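Stories > Short Fiction > Sport

The Last Year at Histcombe

15 April 2020

14 shares | 3 comments

Skarphéðinn Snorradóttir came off the court with her left shoe undone and sat down at the end of the bench. Histcombe had lost by 2. She had missed the free throw that would have brought it to one, and then she had missed the next one as well, and after that there had been no time for anything.

Her mother had rung before the game to say the stream wasn't working. She was glad of that now.

"Shower," said Mnguni, the coach. He said it to all of them, and most of them went. She stayed where she was and did up the lace, though there was no point in doing it up when she would only have to undo it again.

The hall belonged to the college and smelled of floor polish and chips. The Himex supporters were still singing up in the corner by the fire door. They had come on one coach and had a drum. A boy with his face painted green was leaning over the rail trying to get their captain to throw him a wristband, and in the end she did, and he dropped it, and it went under the seats.

She had scored 4 points. In November, against the same side, she had scored 31 and been carried to the minibus.

Mnguni sat down next to her. He had his clipboard on his knees and he was picking at the tape that held the corner together.

"Nusta were in," he said.

"I know. I saw the jacket."

"He left before the end."

"I saw that too."

Nusta was a club on the coast with a proper arena and a physio who worked full time. They had written to her twice. The second letter had a figure in it, and she had read the figure standing up in the kitchen and then put the letter behind the bread bin, where it still was. It was more than her mother earned. It was for one season, with a flat thrown in, and she would have to leave Histcombe with a year of her course to go.

"He might have had a train," said Mnguni.

"He might."

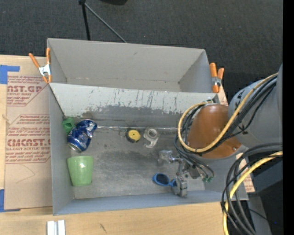
Was the offer still open after a game like that? Mnguni said it was, because clubs like Nusta made up their minds over a winter and one bad night didn't change it.

She thought about that. The lights over the far basket went off with a clunk, and the Himex lot cheered.

"When do they want to know?" he asked.

"End of the month."

"And what does your mum say?"

"She says it's up to me. She says it in a voice."

He nodded. He had two daughters and seemed to know the voice. He turned over a sheet on the clipboard and looked at the back of it, which was blank.

"I'd have you for another year," he said. "You know that. I'd be daft not to. But I can't tell you to stay so that I can have a point guard."

"You could."

"I could. I'm not going to."

She took the shoe off. Her heel had bled through the sock, not badly. She had played 111 games for Histcombe, which was a record. It had been read out before the start, when everyone was still finding their seats. Her name had come out wrong. It usually did. The announcer had got as far as the second syllable and then coughed and said "our number 42", and there had been a good big cheer anyway.

"Do you think I'd get on the floor there?" she said.

"Not at first. Ten minutes a night, maybe. They've got that tall lass who runs everything."

"So I'd be sitting down."

"You'd be paid for sitting down."

She laughed, and was annoyed at herself for it. Across the court someone was dragging the scorers' table back to the wall, and it shrieked all the way.

The knee was what she kept coming back to. She had not told Nusta about the knee. It only hurt on stairs, and on cold mornings, and after long drives. Mnguni knew, since he was the one who taped it. It might last ten years. It might go on a wet pavement outside the library, and then there would be no letter and no figure and no flat, and she would have the course and be glad of it, or she would have nothing much and a bread bin.

"They'd find it in the medical," he said. She hadn't spoken.

"I know they would."

"Better you tell them first."

"I know."

The singing had moved outside. She could hear the drum going down the steps and across the car park, and then the coach starting up. The green boy's wristband was still under the seats, and she went over in her socks and got down on her hands and knees and reached for it. It was further back than she'd thought. She got it with two fingers.

"He'll have gone," said Mnguni.

She was already at the door, running, with one hand up for the driver to see.

Filed under: Fiction, Basketball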